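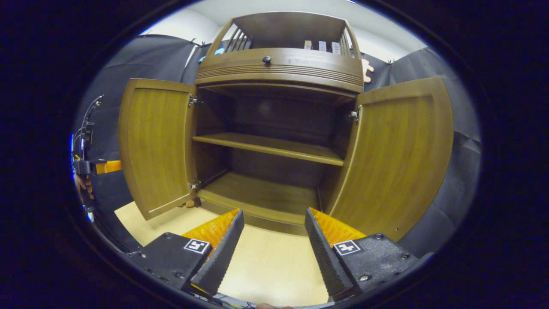 观点 · 自动化

教机器人开柜门,先让人用手去开

2019-09-22

打印本页 | 电邮给朋友

开一扇柜门要用多少步,写过程序的人和没写过的人答案差得很远。没写过的人说一步,拉开就是了。写过的人会先问铰链在哪一边,把手是圆的还是长的,门有没有磁吸,拉到一半会不会碰到旁边的东西,松手以后门会不会自己往回走。

我在这一行做了9年,前面大半时间都在写这样的程序,后来改做示范,就是由人把动作做给机器看,机器从记录里学。示范目前主要有两种做法。一种是遥控:人坐在操作台前,手里握着主手,机械臂在另一头跟着动。另一种是手持:把夹爪从机械臂上拆下来,或者干脆另做一个,装上手柄和摄像头,人拿着它直接去干活,记录下来的轨迹再交给机械臂。两种做法我都用过,也都替它们写过预算。我的看法是,凡是家里的活,应该先用手持,遥控留给手持做不了的那些。现在多数实验室的次序正好反过来,我认为这个次序该改。

先说遥控的好处。遥控的时候,动的就是将来要干活的那条臂,它够得着的地方才会出现在数据里,够不着的地方人也去不了。关节有没有到极限,力矩够不够,当场就知道。数据拿回来可以直接用,不需要换算。做算法的人喜欢遥控,主要就是喜欢这一点,省事,也干净。

可是遥控时人的手感丢掉了一大半。门拉不动的时候,操作台前的人不知道它是卡住了还是方向错了,只能看画面猜。我们用过一套叫Remus的操作台,带力反馈,价钱不低,操作的人还是会在铰链快到头的时候多拉一下。一扇实木小门多拉几下没什么,拉几百次,合页螺丝就松了。我们在Inditau项目里换过好几次合页,换完之后门的阻力跟以前又不一样,前后两批数据放在一起,模型学得犹犹豫豫。

手持夹爪没有这个问题。两根手指夹住东西,柜门的分量、门轴的涩,都从手柄传到人的手腕上,人自然会绕着门轴走一段弧,到头就停。这段弧谁也没有教过他,他从小开门开出来的。我们想要的正是这个东西。用公式也能写出来,可是公式要先知道门轴的位置,而人拿着夹爪去开一扇没见过的门,并不需要先量。

今年7月我们做过一次比较。同一只木柜,下面是两扇对开的门,里面一层隔板。遥控组和手持组用同样的时间,遥控组录到30条能用的,手持组录到200条。这个差距里有一部分要归给操作的人,遥控组的人练得还不够。但练习本身也是成本。新来的人拿手持夹爪,当天就能录出像样的东西,上操作台则要先学怎么不晕。

当然数量多不等于好。反对手持的人最常讲的理由是,人的胳膊和机械臂不一样,人能侧身,能弯腰,能换一个肩膀的角度,录下来的轨迹机械臂未必走得出来。这话是对的。7月那批手持数据里,就有一些在回放时撞到了臂的限位,只能丢掉。不过丢掉之后剩下的还是比遥控组多。而且哪些姿势会超限,讲清楚以后人很快就会避开。我们现在的规矩很简单:脚站定,身体不要往柜子里探,拉门时往后退半步,不要靠扭腰。照这个规矩录,丢掉的就少得多了。

还有一种反对意见来自Conceição Morais,她在Baidoo带过一个示范小组,我们为这件事在信里争了很久。她的意思是,手持示范太顺手,人会不知不觉把活干得太漂亮。手腕轻轻一转,门就开了,中间没有一次犹豫,没有一次抓空,机器从这样的数据里学不到出了错怎么办。遥控因为笨,反倒留下了很多抓偏、退回来、再抓的片段。

这个意见我想了很久,后来大部分接受了。机器在真柜子前面失败,多数是失败在第一次没抓准之后。门只开了一条缝,手指插进去又滑出来,接下来它就重复刚才的动作,再滑一次。人录的数据里从来没有这种场面,它当然不知道往哪里走。我们后来要求录的人故意从坏的位置开始:夹爪偏一点,门半开着,或者一扇开着另一扇关着。这样的数据录起来很烦,录的人觉得自己在装笨。可是加进去以后,开门这一项明显稳了。

所以Morais说的毛病可以在手持这边补,没必要为了它回到操作台上去。我跟她至今没有在这一点上谈拢,她认为装出来的错跟真的错不一样。也许是不一样。我手头没有足够的数据来反驳她,她也没有足够的数据来说服我。

再讲一件少有人写的事,就是柜子本身。很多示范数据用的柜子是定做的,直板直门,长把手,颜色统一。用它来练,成绩单很好看,搬到别人家里就不行了。旧家具的门板有凸有凹,边上带弧线,面板上刻着槽,旋钮又小又圆,两根平直的手指夹上去容易打滑。我主张用这种难看、难夹的旧柜子录,越早越好。定做的柜子省下来的时间,后面都要还回去。我们有一份对照清单,列了321种把手和旋钮,从各处旧货里拍回来的,长把手只占很小的一部分。拿长把手当标准,等于挑了最容易的题来考自己。

同样的道理,空柜子也要录,但不能只录空柜子。柜里一空,人伸手进去没有顾忌,动作就大。放了碗之后,同一个人会慢下来,手指张开的幅度也会收小。如果数据里都是空柜子,机器就会带着那个大动作去碰别人的碗。先录空的是为了让新人学会拉门和停手,这个次序没有错,错的是录到这里就收工。

说到录的人,我还有几句话。手持示范把一部分技术工作交给了手巧的人,这些人大多不写代码,在论文里也没有名字。我见过同一套夹爪、同一只柜子,换一个人录,训练出来的成功率差出一截,大家开会讨论网络结构,讨论学习率,最后才想起来去看是谁录的。谁录的,应当写在数据里,像底片上写拍摄人一样。写上去,一来出了问题能找到人问,二来录得好的人应该按录得好来付钱。现在通行的办法是按条数付,按条数付,录的人就会赶,赶出来的开门动作都是一把拽开。Namgate改成按天付以后,每天录的条数少了,丢掉的也少了,我看过他们的账,花的钱差不多。

也有人问,既然要人一条一条去录,那还算什么自动化,不如让人自己去开门。问这话的人一般没有照顾过行动不便的老人。弯腰开下层柜门,对八十岁的人是件有风险的事,对坐轮椅的人,门往外一开就先打在膝盖上。让机器去做这一下,值得有人在前面录上几个月。至于写程序的老办法能不能做到同样的事,我做过,能做到,前提是每一只柜子都先量一遍。没有哪家愿意让工程师上门来量碗柜。

遥控什么时候该用,我也说一下,免得被当成要把操作台都扔掉。两只手要配合、又要用到整条胳膊去挡去托的活,手持做不好,人的手肘在做什么,夹爪上的摄像头看不见。烫的、带电的、有腐蚀性的东西,不该让人拿着夹爪凑上去。机器已经学了个大概,只差最后几处不稳,由人在旁边接管一下再还给它,也是遥控合适,接管时留下的数据正好是机器自己会犯的那些错。这最后一条,大概也是我和Morais唯一能同时签字的一条。

除此以外,开门、关门、拉抽屉、把东西放到隔板上,我都建议从手持开始。设备便宜,摔了能自己修,录的人不用坐在离柜子很远的地方盯着屏幕。摄像头装在夹爪上,机器以后看到的画面和录的时候是同一个角度,这对训练的帮助比我原先估计的大。

眼下要紧的是几件小事:手柄做轻一点,连着录一下午手腕会疼;夹爪的开合要有记录,不能事后靠画面去推;标定每次开工都做,不要隔一周才做。我们下个阶段的预算里,操作台那一栏我划掉了一半,改成了旧柜子和合页。

打印本页 | 电邮给朋友

首页 观点 技术 车间 来信 往期 联系我们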